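Last updated: November

Subject: Re: [bench-practice] Draft rules for cloth handling, take two

On Wednesday, Kalliopi Mitsotakis-Vlachou wrote:

> I'd like section 3 to say plainly when a cell counts as ready. At Kozan
> we had 80 runs and threw out 31, nearly all over cables or stuff left
> lying around. Can anyone suggest wording? Also, does the 60 percent
> speed cap apply with two arms over the same cloth?

Hi Kalliopi, hi all,

Ouch, 31! We had a bad stretch like that on Futar before we wrote anything down, so here's my stab at it. Please pull it apart.

First, cables. I'd say any cable that loops off an arm gets tied to the link, and you move both arms through their full reach by hand before you power up. The Someck draft only says "cables shall be managed" – which could mean anything! I'd also want a line about slack, as a tie in the wrong spot is worse than no tie.

Second, the cloth. Shiny fabric is the worst for us (you get highlights all over it and the folds are hard to read), so I'd make people log the fabric type for every run. And fingers get looked at for scuffs and grit at the start of each shift, please, before they go near anything satiny. 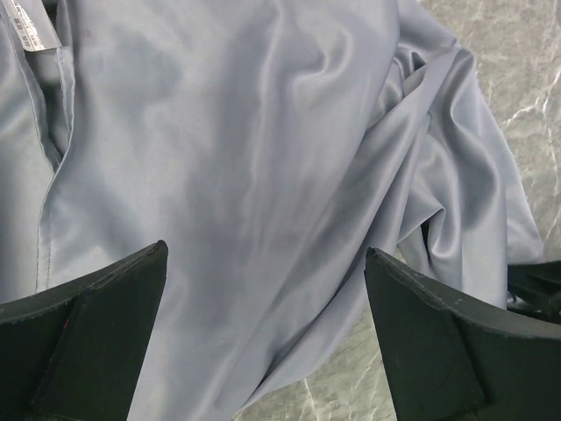
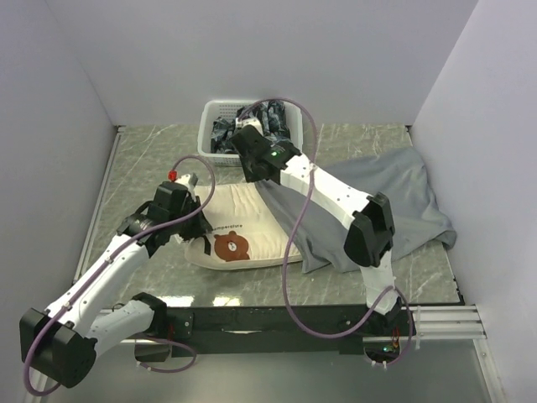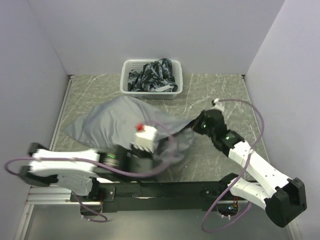

Cloth work at the two-arm cell. First picture is from the wrist camera.

Third, what's allowed on the table. My wording would be "only items named in the task sheet, basket included, and its contents noted too." If there's a bag on the sheet, fine, leave it there. If not, out it goes and you start over.

On the speed cap: yes, I think 60 should hold whenever both grippers can reach the same piece. Flastar wanted 80 for the second arm and I never saw a good argument for it. One arm alone with the other parked, go to 100 if your risk assessment covers it.

Still stuck on who signs off a restart. Operator or shift lead? We do it both ways here and I don't love either.

Rob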